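Tabletop sag on a long span, no center support

nrampersad
Top is 39 mm particleboard core, white, on a steel frame. It sags 4 mm at midspan with nothing on it. Does a stiffener under the rear edge fix this, or do I need a center leg?

barrett_ambrose
Center leg. Particleboard creeps. A stiffener on one edge leaves the front edge to drop on its own and you end up with a twist.

hmudgway
Disagree. A steel angle screwed up into the core at both long edges will hold it. Pull the top flat with clamps first, then drive the screws. I did a Brekex top that way in April and it has not moved.

barrett_ambrose
Two months is not a creep test. Screws in particleboard also loosen under sustained load.

hmudgway
Then use threaded inserts and epoxy. A center leg kills the knee room, and he said nothing about the load.

nrampersad
She, and the load is light. Knee room matters. What does the brace at the leg do for sag?

noemi_t
Very little. A brace there limits racking — side to side sway — and shortens the span only slightly. Ours are white tops as well, braced leg visible in the first one:
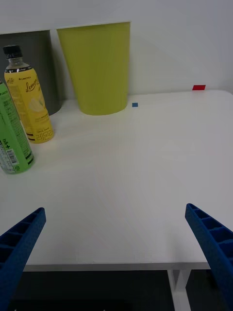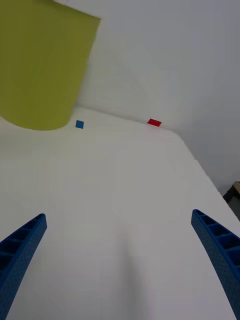
soledad_nt
I would side with Heather on the angle, but check the flange depth before ordering. Doubling the depth gains far more stiffness than doubling the thickness. Slot the holes too, so the top can move with humidity.

barrett_ambrose
Slots are fine with plain screws. They do nothing once you epoxy the inserts and torque everything down.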